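Looking after the hand-held grippers: pads, linkages and the weekly check

Hand-held units 1 and 2 came back into service on 22nd December after a full strip and rebuild. The notes below replace the single sheet that was taped inside the cupboard door at Pakville. Please throw the old sheet away. It gave the wrong order for refitting the arms and left out the pad check altogether.

Scope first. These notes cover the hand-held grippers only. The bench cell at Skirkance has its own maintenance book, and the pads are not interchangeable between the two, although they look alike in the drawer. Skirkance pads are filed under stock number 828. Ours are under 1788. If the bag has no number on it, do not fit what is in it.

Pads

The blue pads are the part that wears, and most of the faults reported during the autumn came back to them. A worn pad goes shiny along its inner face before it shows any other sign. Once that happens, light film packets start to turn in the grip when they are lifted by the ends, and people respond by squeezing harder. That puts the load on the linkage, where we do not want it.

Change pads in pairs. A new pad opposite an old one will pull the item to one side, and the width reading will be off by a small, steady amount that is very hard to spot in the logs. The pads are changed at 500 closing cycles or when the shine appears, whichever comes first. Write the cycle count on the card at each change, including changes made early.

To change a pad, open the gripper fully and set the body face up on a folded cloth. Ease the old pad off from the base towards the tip. Wipe the seat with a dry cloth and leave it bare for a minute. Solvent softens the seat, so none is used at this step. Press the new pad on from the tip down and check that the two inner faces meet along their whole length when closed. If light shows between them at one end, take the pad off and start again. Trimming a pad with a knife to make it meet has been tried at Galero and the pads split soon afterwards.

Setting the grip on wrapped goods

After any pad change the unit has to be tried on wrapped goods before it is signed back in. A foam block is no use for this, as it will sit in almost any grip. Use a crimped packet, held level, with one crimped end against each pad. The 驴打滚 packets suit the job, having a stiff enough body and a white label panel that makes any tilt easy to see.

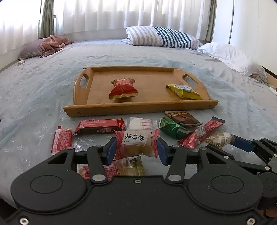
Handling Tools Group, Workshop and Field Kit

With the packet between the pads, check from above that it lies level and that the pads bear on the ends evenly. Hold for a slow count of ten, then open and repeat with the packet turned round. Follow with a slim stick wrapper and a flat bar, in that order. The stick is the harder of the two: it shows up a pad that has been seated slightly high. Do the trial on a soft, uneven surface as well as on the bench, because a hard flat surface squares the packet up before the pads reach it and hides a poor setting.

Linkage arms and rivets

The arms are riveted and are not to be taken apart in the workshop. Check each rivet head by eye for a bright ring, which means the arm has begun to move against it. Then hold the body still and rock each arm sideways with a fingertip. A trace of movement is normal. A click is not, and the unit should be tagged and put on the Shibata shelf for return.

Do not oil the pivots. Oil creeps to the pads, and a pad that has taken up oil cannot be cleaned. A dry brush along the arms at the end of each day is enough. Crumbs and flakes of sugar from split wrappers are the usual dirt and will set hard at the base of the arms if left over a weekend.

Screws

The silver screws at the lower corners of the body are tightened by hand with the short driver until they stop, and no further. The small dark screw at the top centre should be left alone unless the unit is being stripped. It was found loose on unit 2, with thread lock missing, and has now been reset. A dot of white paint will be put across the head at the next service so that any turning can be seen.

Weekly check

Brush the arms. Look at both pad faces under the lamp. Check the rivet heads. Rock the arms. Try the corner screws. Open and close the unit through its full travel and listen for scraping. Enter the cycle count and initial the card. Where two units are used together, check them as a pair and keep them as a pair, with pads of the same age on both.

Spares

Pads are down to the last few bags and the next order is due in February. Until then, please send split or oily pads back with the card so that the cause can be written up. Return labels and blank cards are kept by Hooman Mahmoudi, who also holds the short driver when it is not on its hook.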